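Notes for week 6: camera frames, arm frames, and why your grasp is off by a thumb's width

OK, so last week we got as far as a detector that draws decent boxes around bottles, and a bunch of you came by afterward asking why the arm still closes on air. Good question, and it's pretty much the whole lecture this week.

Quick recap for anyone who missed it. The sorting task is the one we've been calling Cladinska all semester: bottles in gray fabric bins, gripper comes in, picks one, moves on. The detector runs on the wrist camera. It gives you a pixel. Your planner (we're using Havar, version on the course page, please don't install the newer one yet!) wants a pose in the arm's base frame. Everything between those two things is where your points are going to come from, or leak away.

Start with the chain. Pixel to ray needs the camera intrinsics. Ray to 3D point needs depth. Camera frame to gripper frame needs the hand-eye transform, and gripper frame to base frame comes from the joint angles. I like to write all four on the board as separate functions, because when you mash them into one big matrix early on you can't tell which one is lying to you. I did exactly that in my first year with arms and lost a whole Saturday to a flipped axis.

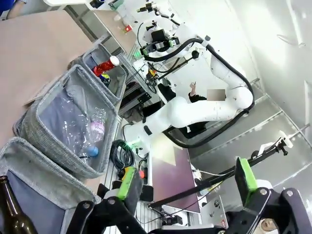

The thing about a wrist view is that your own fingers are always in it. That's handy, and it's also a trap. Handy, since the fingertips ought to stay in the same pixels whatever the arm is doing, so you get a free sanity check: project the known fingertip position into the camera and see whether it lands on the green pad. If it doesn't, stop and fix your hand-eye before you touch anything else. The trap is that bright green pads are very attractive to a detector that has seen a few green bottle caps. Mask the gripper out. Do it once, with the fingers open, then again with them closed, and use the union.

Clear plastic is the other headache. A water bottle with a label will usually give you some depth on the label and nonsense everywhere else, and a crumpled one with no label is worse – you'll often get the bottom of the bin back instead. So in the lab code we don't take depth at the center of the box. We take every valid depth reading inside it, throw out anything below the bin floor, and use the median of what's left. If fewer than 300 readings survive, return nothing and let the planner ask for another look from a different angle. A refusal is fine! I'd much rather see that in your logs than a confident grasp at the wrong height.

Dark glass tends to behave a bit better, but watch for shine.

On to calibration. You'll record poses with the Faulkner script and solve for hand-eye offline. Please rotate the wrist a lot while you do it. People love to slide the arm around with the wrist held flat, and then the solver has almost nothing to work with for translation. The sample log has 229 poses in it and you won't need anywhere near that many, but use it to check that your solver runs before you book time on the arm.

Timing, briefly. The image and the joint angles don't arrive together. If you pair each image with the latest joint reading while the arm is moving, you'll get a point that drifts along with the motion, and it looks just like a bad calibration. Interpolate the joints to the image timestamp. Anora has a buffer class for this and it keeps the last 500 readings by default – plenty for us.

For the homework: write the four functions, run the fingertip check, then plot your error against wrist angle. Flat plot, good. If it swings around like a sine wave, your rotation is off, and you should look there first before you email me.

Next time, collision checking with soft bin walls.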